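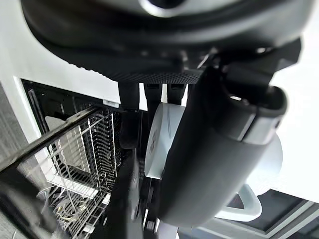

Accueil Cuisine Atelier Entretien Pannes Contact
Cuisine > Lave-vaisselle > Bras robotisés
Temps de lecture : 3 min

Vider le lave-vaisselle au robot : ce qui coince, et quoi faire

On nous promet depuis un moment qu'une pince à trois doigts rangera la vaisselle pendant que nous buvons le café. Je veux bien. En attendant, j'ai passé une partie de l'hiver à ramasser de la faïence avec un bras Vedance fixé à côté de l'évier, et je tire de l'expérience quelques conseils plus utiles que la notice.

La panne, d'abord. Un soir de novembre, le bras sortait une gourde du panier. L'anse d'une tasse voisine s'est prise contre la gourde, la tasse a suivi, et la machine a continué son trajet comme si elle ne portait qu'un objet. La tasse est tombée sur la porte ouverte. Le journal indiquait « prise réussie », code 254. Réussie, donc.

Shahnaz Samarakoon, qui répare ce genre d'appareils chez Wadmont, a regardé le journal avec moi. Selon elle, le capteur mesure l'effort dans les doigts et se moque pas mal de ce qui pend autour. Le réglage d'usine laisse passer 800 grammes avant l'arrêt. Une gourde vide et une tasse restent bien en dessous.

Ce que je fais maintenant :

– Séparer les cylindres et les anses. Gourdes et thermos d'un côté du panier, tasses de l'autre, avec une rangée de picots libre entre les deux.

– Tourner toutes les anses dans le même sens, côté opposé à l'arrivée de la pince.

– Redresser à la main toute tasse couchée avant de lancer le programme. Le bras essaie quand même de la prendre, et c'est là qu'on perd les anses.

– Baisser le seuil d'arrêt dans le menu Effort. Il s'arrêtera trop souvent les premiers jours. Tant pis.

– Essuyer les gourdes lisses et mates. Une goutte suffit à les faire glisser, quoi qu'en dise la brochure.

– Tirer le panier à fond. À moitié sorti, il bouge dès que la pince touche un picot.

– Ne jamais mettre la main dans le panier pendant que le bras travaille, même pour rattraper un verre. Coupez à l'interrupteur mural : la pause de l'application a mis deux bonnes secondes à répondre chez moi.

Et les couteaux ? Je les sors moi-même, avant. Rajeshwari Iyengar, une lectrice, m'écrit que son modèle Uddin les range sans incident depuis des mois. Tant mieux pour elle, je garde mes doigts.

Vedance propose un module de détection d'objets accrochés, facturé 2996 euros. Pour ce prix, je peux casser beaucoup de tasses. La mise à jour gratuite Ematum est censée ralentir la sortie du panier – je l'ai installée, le bras va moins vite, et il a accroché une autre anse le lendemain. Cette fois je l'avais vue venir et j'ai coupé le courant.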